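The quotation from Donuleck ran to 81 lines, and Rasa Ramanauskas had read each of them twice before the meeting on 21 March 2024. Line 14 was gripper pads. Line 15 was spare gripper pads.

"Two arms per cell," said Calum Pringle. "Can we buy one?"

"One arm can't hold the stock and steady the box," Rasa said. "I costed it for February. The cycle time doubles and the saving goes on labour."

He wrote this down. Trakthorpe allowed capital requests on a single sheet, and his was nearly full. Service contract, three years. Floor fixings. Cable sets, which wore at the bend and were not covered by the warranty.

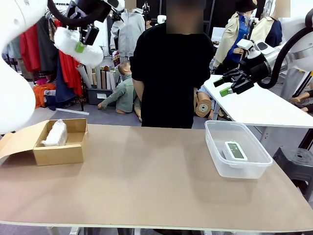 The two-arm cell at the long table, box to the left, clear container to the right.

"What does it pack in a day?" he asked.

"The target is 1,000 pieces. Soft goods count as one piece each, whatever the size."

"And if it misses?"

"Clause 3. Donuleck extends the trial and we pay for the electricity."

Calum turned the sheet over, found the back blank, and moved the cable sets there. Then he added a second set - the depot at Senow had run out the year before and lost a week. Rasa initialled the change. He put the sheet in the tray for Mireille Gaillard, who signed on Fridays, and went to see whether the floor would take the bolts.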